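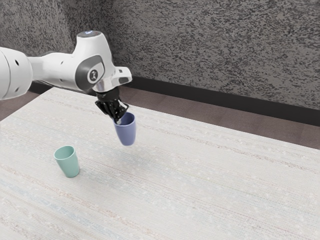 ## About Proden

Proden records and supplies demonstration data for robot arms. An operator performs a task by remote control, the joint and gripper states are logged at every step, and the resulting episodes are used by customers to train their own control software.

Most new tasks start in simulation. Picking up a blue cup while a green one stays standing on the table is a typical early task: short, easy to reset, and sensitive to small errors in the grip at the rim. Operators drive the simulated arm with the same hand controller used on hardware.

### What we deliver

- Teleoperated episodes, simulated or on hardware, up to 2,000 per task
- Hand-guided episodes, where the operator moves the arm directly
- Failed attempts, labeled and stored separately
- Replay scripts for checking each episode against its log

The tabletop set, Daris, holds 3,624 episodes across 18 tasks. Of these, 2,113 were recorded in simulation. It is revised each March.

### People

Filipa Seixas runs operator training and writes the task instructions. New operators complete a practice set before their episodes are accepted. Tiago Valente maintains the simulator and Waltska, our recording software.

Sample episodes and the file format description are sent on request. Requests for new tasks should state the arm, the gripper and the objects involved.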